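Sorting the spare hangers: how a clothes shop keeps its stockroom in order

Anyone who has worked in a clothes shop knows about the hangers. They come in with deliveries, come back from the fitting rooms and end up in a box under the counter. We spoke to the stockroom manager at Sillon, a small clothes shop with a repairs service upstairs, about how the shop deals with them.

She has run the stockroom for nine years. When she started, she says, hangers took up more room than the stock did. "We had 208 in one cupboard and you couldn't get a single one out. You pulled one and six came with it."

The first thing she did was get rid of most of the odd ones. Wire hangers went back to the dry cleaner, and anything cracked was thrown out. The shop now keeps to plastic for tops and dresses, and clip hangers for skirts and trousers. The plastic ones are bought from Gitix, a shopfitting supplier, usually in September before the winter coats arrive.

Loose hangers are tipped out on a table and sorted by hand at closing time. "You can't do it in the box. You need them flat, where you can see which way the hooks are going."
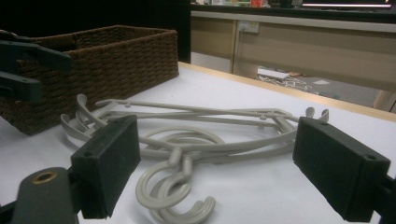

Grey plastic hangers on the table, with a woven basket to the left.

Her method is to find a hook first and work back from there. Pulling at the shoulders only makes the knot tighter. Once a hanger is free it is turned so that its hook faces the same way as the others, and the stack is tied with a strip of cotton tape. "People use elastic bands, but they perish and leave a mark. Tape lasts for years and you can undo it with cold hands."

Nearly 76 hangers will fit on the rail by the stockroom door, and she does not let it go past that. The rest are kept in bundles on the top shelf. Small things such as size cubes and spare clips go in baskets, which she prefers to plastic tubs — the tubs slide about when the shelf is full.

We asked whether the same approach would work at home. She thinks so, but says most people own far too many. "Count your clothes that need hanging, add a few, and give the rest away. Jumpers shouldn't be on a hanger anyway. They go at the shoulders."

Charity shops will often take spare hangers, although she advises ringing before you turn up with a bag. Sillon passes its surplus to Nirnik, a second-hand shop 2 streets away, which collects once a month.

The next job is the coat rail, which sags in the middle and has been waiting for a new bracket since the spring.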